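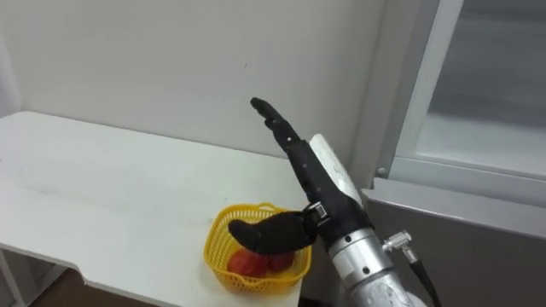

Robotic hand over a basket of red fruit at the sorting bench.

What the hand leaves behind

Posted December 7, 2019

The Driltum packing shed at Torkumthorpe has run its hand-grading line with people for as long as it has had a line. Since August part of that labour has gone to a robot arm. Management reports hours saved. I think hours are the wrong unit.

A grader does three jobs at once. She moves the fruit, judges it by feel, and notices when a whole batch is off – too soft, picked too early, badly stacked in the truck. The arm has been specified for the first job only. The second is partly covered by fingertip force limits. The third is in no document I have been shown.

Under the new roster each grader supervises the arm for 90 minutes, then works the manual line for 65. Supervising means standing still, watching for a bad grip and clearing faults. It is paid at the old rate, although a fault cleared wrongly can stop the bench for the rest of the shift. The training module is 13 pages long, and most of it concerns the stop button.

I have no objection to the machine. Lifting and turning fruit all day wears out wrists, and work of that kind should go to equipment where it can. My objection is to the job description, which still says "grader". If the work is now inspection and fault recovery, it should be written down, graded and paid as such before the second arm is ordered for Endgate.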